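Work and Automation – Handout for Week 2
Closing the Lid: what happens to a packing room when the machines arrive

Please read this before we meet, and bring a pen, because I have left you some questions at the end and I would like to see a few scribbles next to them. I know the first week's reading was heavy going. This one is lighter, I promise, and most of it takes place in a single room.

The room belongs to Holtano, a firm in Istthorpe that packs small goods for other companies: hair clips, sewing kits, fishing tackle, that sort of thing. Almost all of it goes out in clear plastic trays with a lid attached along one side. Somebody fills the pockets, somebody folds the lid over and presses it shut, and somebody checks it and puts it in a carton. When I first visited, it was very often the same somebody, sitting on the same stool with the radio on.

In November the firm began bringing in a system called Rirnus, and it did so in stages. Carton stacking went first, and I didn't meet a single person who was sorry to see it go. (Ask anyone with a bad back!) Labeling came next. That was a little harder, because the labeling bench was where people were put when they were tired or just back from being sick, and once it was gone there was no easy bench left. Keep hold of that point, please. In the planning papers the labeling bench is a line with a cost next to it. To the people in the room it was a place to rest without having to ask for it.

Then came the lids, and here everything slowed down. A packer who has done the job for years will tell you there is nothing to it, and then you try it yourself and the lid springs back, or one corner goes down and the other pops up – I managed to do both at once. Clear plastic is thin, it bends, and it is hard to see against a pale table. You have to take hold of the edge firmly enough to move it and gently enough not to crease it, and a good packer makes those small corrections without thinking about them at all.

This is what we call tacit skill, and you will meet the term again in the Mekonnen reading. It means the part of a job that the worker can do but can't easily put into words. It rarely shows up in a job description and it is rarely paid for by name. Very often a firm only learns that it exists when it tries to hand the work over to a machine, and so the lid becomes interesting to us.
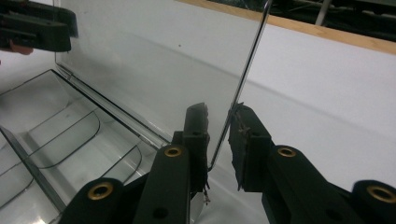

Once the firm understood this, it had to go back to the packers and ask them to show how they did it, slowly, again and again. Some of them enjoyed that very much. One told me it was the first time in all her years there that a manager had pulled up a chair and watched her hands. Others were uneasy, and I think fairly so – they wondered whether they were teaching a class or training their own replacement, and whether the extra work would show up in their pay. Both feelings were in the room, sometimes in the same person before and after lunch.

I should add that the mood changed again once the new duties were written down. "Line helper" was the title chosen, and it went over badly. People who had been packers did not care to be helpers to anything.

Questions to think about before class

Which tasks in the packing room would you have automated first, and whom would you have asked before deciding?

What was lost with the labeling bench, and could it have been kept in some other form?

Should showing a machine how to do your job be paid as teaching, as packing, or as something else?

Think of a job you have done yourself. Where was the tacit skill in it, and who knew it was there?

We will take the third question first, as it tends to run long. The Mekonnen reading is in the course folder, and the section on pay can wait until next week.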